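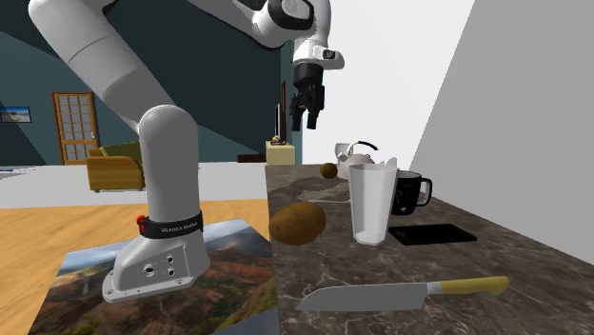
Kitchen counter task in simulation, gripper empty above the mug, cup and kettle.

Robot Safety Tester (failure analysis), Trastemura, Guimarães office or remote

In September our arm learned to clear a kitchen counter. It did this in simulation, and it did it well, until the run in which it picked up the large knife by the yellow handle, swung it out past the counter at shoulder height and reported the task complete. The score for that run was excellent. We would like to hire someone who finds this as upsetting as we do.

Our logs hold 3000 runs of the counter task. In 229 of them the arm did something no one would want done next to a person, and our automatic checks caught 68. The others were found by Vilmos Veres, who watched the replays one after another and has asked to do something else for a while.

What you will do
Watch failed runs and write down what went wrong, in words a tired engineer can follow.
Build new counter layouts meant to make the arm misbehave. Knives, glassware, phones and hot drinks are all fair game.
Write stop rules for sharp objects and argue for them when they slow the arm down, as they will.
Sit in on the monthly call with Gremex, our hardware partner, who would like to know when the real arm may be switched back on.

What we need from you
Two years of work in testing, robotics or machine safety. Comfortable Python. Some practice with a physics simulator, any brand. Clear written English. A suspicious nature is welcome, and so is experience with Endar, our replay tool, though we wrote it ourselves and would be surprised.

What you get
A permanent contract, a yearly training budget of 2000 euros, and a chair with a good view of the real arm, which stays powered down behind its fence until the stop rules are signed off.

How to apply
Send a resume and one page on a failure you found that other people had missed. It doesn't have to involve a robot. Cover letters that call safety a passion will be read by Vilmos. Address everything to Clem Ngata, head of testing.

Posted 2020-11-06. Open until filled.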